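Typing in Bangla and Tamil on an office PC: setup tips
By Dilruba Selvanayagam
Last updated: August

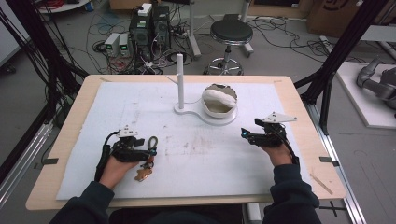

A white foam sheet laid over a light wooden tabletop.

Most typing trouble in a second script comes from the setup. These are the steps we use on shared computers at the Nolton workshop.

Add the language in system settings before you install any other keyboard. Restart once, then check that the switch key works in a plain text editor.

Pick one layout per machine. Phonetic is easier for new typists. Fixed layouts are faster after a few weeks of practice.

Set the body font to at least 11 point. Vowel signs above and below the line get hard to read at smaller sizes, and line spacing may need to go up too.

Save everything as Unicode. Old files made with a custom font will open as nonsense letters on another computer. Run them through a converter, then proofread the joined letters by hand. Nuwan Chowdhury converted nearly 300 old letters this way and did them in batches of 20.

Scan printed pages at 300 dpi, grayscale, if you plan to run text recognition.

Keep a printed layout chart by the monitor. Tape holds better than putty.

Shares: 20
Comments (2)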